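Workshop Notebook, Textile Conservation and Wet Finishing
Grurton site, January
Entry by M. Kuusisto; second reader Đạt Ngô

Subject: relining and wet cleaning of the Wijesinghe bedcover, continued

09:10. Water supply checked before work began. Conductivity at the softened outlet was higher than last month, and the cartridge is to be replaced before the next full bath. The deionized tank was filled overnight and is acceptable for today's samples. Overnight temperature in the wet room held steady.

09:40. Dye fastness tests on the red and brown prints. Sites were chosen along the lower border, where earlier repairs already conceal the face. Each site received one drop of deionized water, then one drop of the detergent solution, blotted under a glass weight. Red: no transfer in either case. Brown: slight transfer with detergent at two sites, none with water alone. The brown is to be treated as sensitive throughout, including areas where it tested clean. Đạt Ngô repeated the brown series independently and obtained the same result. Blotters are labeled and filed in the flat drawer.

10:30. Thread count of the lining cloth supplied by Woltbridge. The cloth is closer in weight than the previous lot but has been finished with a size that was not listed on the delivery note. A swatch was scoured and lost noticeable stiffness. All lining is to be scoured before cutting. Shrinkage must be allowed for in the warp direction; the figure will be entered once the second swatch has dried flat.

11:15. Review of the stitch record. The survey sheet gives 1,604 stitches in the old repairs, of which 578 are in the later polyester thread. The polyester is harder than the surrounding cotton and has begun to cut it at the fold lines. It was agreed that the polyester will be removed in full and the earlier cotton repairs left in place wherever they are sound. The treatment proposal of the Prutgate office assumed removal of both. An amendment has been drafted and is attached to the job sheet for signature.

13:20. Removal of polyester thread, first session. Work proceeded from the top left corner toward the center. Threads were cut on the reverse and lifted from the face with fine tweezers. 68 stitches removed. One area of split ground cloth was found beneath a patch and supported temporarily with crepeline.

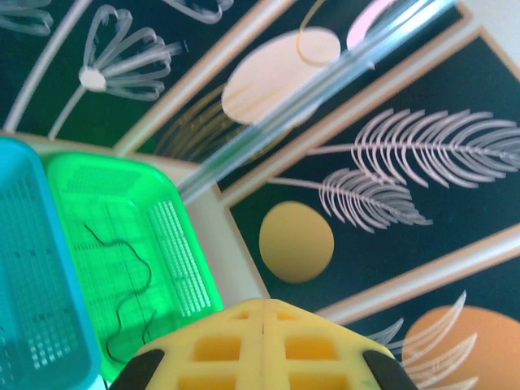 15:00. The session was stopped when daylight became insufficient for the brown ground. The bench lamp makes the polyester difficult to distinguish from the cotton, and the next session should be scheduled for the morning. Removed threads were retained in a marked envelope.

15:30. Outstanding items:
Replace softener cartridge and record new conductivity.
Enter shrinkage figure for the Woltbridge lining.
Obtain signature on the amendment from Prutgate.
Repeat the brown fastness test at lower detergent concentration. M.K. to prepare the solution, Đ.N. to blot.
Order crepeline in the darker shade; the present stock is too pale for the border.

Read and agreed, Đ.N.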